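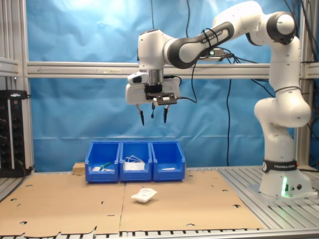 I have owned my Noltberg hand-crank coffee grinder for nine months now, and since my sister keeps asking whether she should get one, I figured I'd write it all up properly and let anybody else who is wondering read along.

A little background first. I drink two cups in the morning and one after lunch, all pour-over, and for years I used an electric blade grinder that sounded like a lawn mower and gave me dust and boulders in the same scoop. My old neighbor Mahfuz Liyanage let me try his Noltberg one January morning when I'd come by to return a casserole dish, and I went home and ordered one before lunch. (I kept the casserole dish by mistake, too. He has it back now.)

The grinder is heavier than you'd expect when you pick it up, and I mean that as a compliment. It feels like something my grandfather would have kept in a drawer for fifty years. The handle folds down flat along the side, so it fits in the cabinet next to the filters, and the catch jar screws on with a nice smooth thread that has never once crossed on me.

Now, the grinding. For a medium pour-over I set it at 3 clicks past the second mark and it takes me the length of one song on the kitchen radio. My arm did get tired the first week! You find a rhythm, though, and I've come to like standing at the window with it while the kettle heats up. The coffee tastes cleaner to me, with less of that bitter edge at the bottom of the mug. I've been buying the Flaruvside medium roast for ages and I could taste a sort of orange peel thing in it that I had never noticed before.

Things I don't love. The adjustment dial is under the burr, so you have to take the jar off to change it, and if there are grounds left in there they go all over the counter. The numbers on the dial are tiny, and I have to carry it over to the lamp. The rubber band around the middle that's meant to give you grip slides down as you crank — I pull it back up every morning out of habit. And it holds enough beans for one big mug, so if you have company you'll be filling it again and again while everybody stands there being polite.

I did try the Skodari before I settled, because the store had one out on the counter. It's lighter and a bit cheaper, and the dial is on the outside where a dial ought to be, but the handle wobbled and I didn't care for the plastic jar. If you travel a lot I could see choosing it. Mine stays home.

Cleaning is easy enough. I brush it out when I open a new bag and take the burr apart every couple of months, which was scary the first time and is fine now. Lay the parts out on a towel in the order they came off and leave them that way. I lost the little spring once and found it in the dog's bed (Pinto was not sorry).

So yes, Carol, buy the Noltberg, and get the bigger jar if they still sell it separately.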